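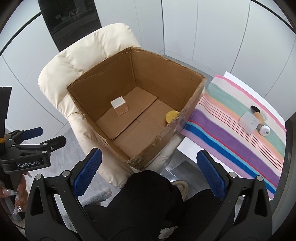 Mid-run, a couple items in the box, the rest still on the striped cloth

Forum > Data Collection > Hand-held Grippers

Browse Ask Tags Unanswered

Last updated December 19, 2018

How much should I vary the start of each demo? (packing small stuff into a box)

Collecting demos with hand-held grippers for a packing task. Small jars and containers go from a table into an open cardboard box on a chair. We do the Conanov style thing, one person, one continuous take per demo, then reset and go again. I have 31 so far and the first policy I trained in Evis is bad. It reaches for the right item, closes okay, then kind of hovers over the box and lets go too high.

Box has been in the same spot on the chair pretty much every time. Items get dumped on the cloth in a clump, I don't arrange them. Should I move the box between takes or will that just confuse it with this few demos? Also is the clump a problem — some pieces are basicaly touching.
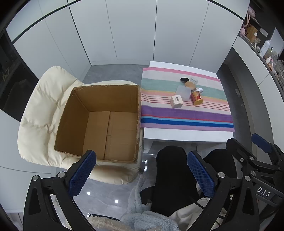 Box empty, everything grouped on the towel

Answer 1 (accepted)

Move the box. Small shifts first, a hand's width, turn it a little. If it never moves the policy learns the chair and the wall, not the box rim. 31 is low for this anyway so don't be scared of throwing some out.

The letting go too high thing is probably you. Watch your own takes at half speed and check where the fingers open. If you drop from the rim in half of them and reach down in the other half, it averages the two and you get hovering. Pick one. I'd reach down below the rim every time, even when it feels slow. Also pause a beat before opening.

Clump is fine but not only the clump. I do 3 takes clumped, 3 spread out, repeat. Things lying on top of other things I save for later, those are a different skill (lift without knocking the one under it) and they ate a lot of my failures.

Check your wrist views too. Tall box walls hide whats inside once you tilt, so at release the camera might see only brown cardboard. Come in from the lower side if there is one.

Answer 2

Agree on moving the box. We had the same hover on the Butkienė set and 2 extra sessions fixed it, didn't touch the training settings at all. Keep the cloth the same for now, change it in a later batch. Stripes are busy, clear jars get lost on them.

Answer 3

Try Peno, it has a trim tool. I cut the dead time off the ends of my takes and things got better, not sure why. Didn't read the whole question sorry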